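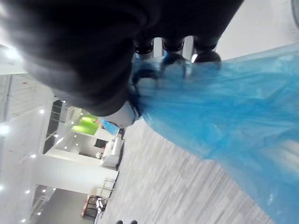
Blue plastic bag, held tight.

So we drew 4–4 with Gasoton, which is the kind of result that makes people who weren't there say it must have been a great game. It was not a great game. It was two teams taking turns to forget what a back line is for, on a field that slopes toward the parking lot, in November.

I've supported Sovine long enough to know that a comfortable lead is only the first half of a story. We were 4–2 up at 70 minutes. Smaranda Moldovan texted me from a wedding to ask the score and I told her, and she sent back a thumbs up, and I remember looking at that thumb and feeling sick.

The lead itself was a strange one. Our first goal came off a throw-in that should have gone the other way. The second was a penalty, which Ramil Sison took the way he always does, with a run-up like a man who has just remembered he left the stove on. Then Gasoton got two back before halftime, both from corners, both headed in by the same center back, who as far as I could tell was never introduced to any of our players. You'd think after the first one somebody would have gone over and said hello.

Halftime soup was good, for the record. Leek, I think.

The second half started and we played our best soccer since the summer for a stretch that lasted about as long as the soup did. Radu Zamfir scored a really lovely one, cutting in from the left and hitting it early with the foot he mostly uses for standing on. A few minutes later their goalkeeper passed it straight to him and he scored again. He looked embarrassed. He jogged back with his head down like someone who has found a wallet.

And then the substitution. I have been trying to be fair about this since I got home. Our coach took Radu off and brought on a third center back, and I understand the thinking: you're winning, it's getting dark, put a tall person on. But Radu was the reason their fullbacks were staying home. The moment he sat down and put his coat on, both of them went forward and, to my knowledge, have not come back.

It's the same thing we did against Graron last spring, and the same thing we did in the cup at Xenos, where at least there was the excuse of extra time and a bus to catch. We get ahead, we invite everybody over, and then we act surprised at the number of guests. Luminița Neagu, who sits behind me and has opinions about zonal marking that I can't repeat in front of my niece, started putting her gloves in her bag the minute the board went up. She stayed, but she wanted it known that she was ready.

Their third was a deflection. I'll give us that one. It hit a shin, then a different shin, and rolled in so slowly that I had time to choose which word to say. Their fourth was a corner. I don't need to tell you who headed it.

What bugs me is that there's a decent team in here. Ramil is passing better than he has in ages, the kid at right back (I still don't know his first name, and the program had him down as the referee) hardly lost the ball all afternoon, and when we press high we look like people who have met before. Sânziana Buzatu wrote on her own blog last month that Sovine should stop defending leads altogether and just keep attacking until someone makes them go home. I thought she was kidding. I've since reread it and there's a diagram.

She may have a point. A team that can't defend corners shouldn't be spending its last twenty minutes giving them away. Leave Radu on. Leave two up front. If we lose 6–5 I'll at least be warm from the jumping.

We've got Graron at home next, and they have a long throw specialist now, because of course they do. Smaranda says she's coming this time. I've told her to wear boots and to keep her phone in her pocket until it's over.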